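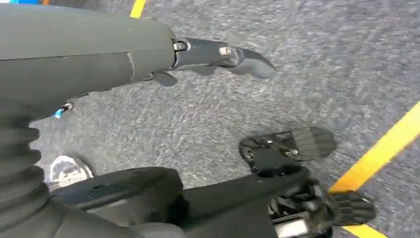
Chiến Trương: Put it down on office carpet in October, low pile, no backing problems, and the corners are still flat. Only thing I'd say is buy the second roll right away, you always run short on the last side of the box.

Home Shop Floor tape Carpet Samples Contact

We use cookies to keep your cart working. Accept Settings

Grelteteck Carpet Line, yellow

Marking tape for low-pile carpet and carpet tile. Not for shag, not for anything with loops you can get a finger under. If you need tape for concrete or vinyl that's the Floor Line, other page, different glue.

What people use it for: boxes on the floor where something has to go back to the same spot. Walk lanes. Practice areas. Keep-clear zones by doors. Gym and school rooms where the carpet stays but the layout changes every few weeks.

Comes up by hand. Pull low and slow, back over itself, don't yank straight up. If it's been down a long time there may be a faint line where the pile got pressed — vacuum across it, then against it. Mostly goes away.

Color. Bright yellow. Reads well on gray, and on those gray-blue speckled carpets half the offices in the country seem to have. On tan or gold carpet get the blue instead, the yellow just sinks in.
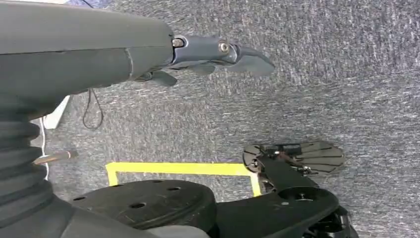 Laying a box

Vacuum first. Really vacuum, twice if it's a hallway. Dust is what kills the grip.

Mark the corners with chalk or little scraps of tape. Measure both diagonals, same length means it's square. Then run the long sides before the short ones, keep the roll close to the floor and don't stretch it. Streched tape creeps back and lifts at the ends.

Corners: overlap, then cut through both layers with a sharp knife held light. Peel out the waste. You're cutting tape, not carpet, so go easy. Or just butt them up, fine for a temporary job.

Press down with a hand roller or the back of a spoon. Leave it overnight before rolling carts over it.

Straight lines only. It won't take a tight curve without puckering. For curves use short pieces, each turned a little, or get the narrow width.

Specs

Length per roll: 900 in
Rolls per carton: 8
Colors: yellow, blue, white
Finish: matte
Core: cardboard
Liner: none
Store flat, out of the sun

Cart traffic: tested at our shop to 2000 passes with a loaded hand truck. Edges fuzzed a bit, no lifting. Chair casters are harder on it, specially where someone spins in place all day. Expect to redo those spots.

Returns: unopened cartons only. Samples are free, one strip of each color, ask for them with your zip code. Try the strip on a bit of carpet under a desk for a week before you order a whole carton — older carpets with stain treatment can be fussy and we can't tell from a phone call.
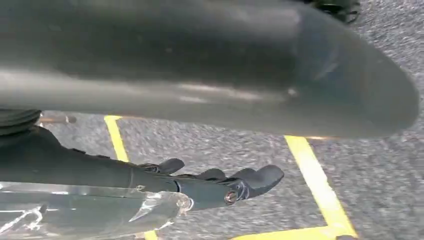 Jaltomano, Mon 10 June

Yellow is back in stock. White isn't, the Cutov warehouse has 9 cartons left and those are spoken for. Next white comes in with the Zheng shipment, no firm day yet, email and we'll put you on the list.

New rolls have a slightly wider core than the old ones. Still fits the standard hand dispenser. Doesn't fit the old blue floor applicator without the spacer, spacer is free, say so in the order notes and Baoshan Cheng will drop one in the box.

Part cartons ship same price per roll through the end of the month. Pick up at the side door, ring the bell, the front is locked after lunch.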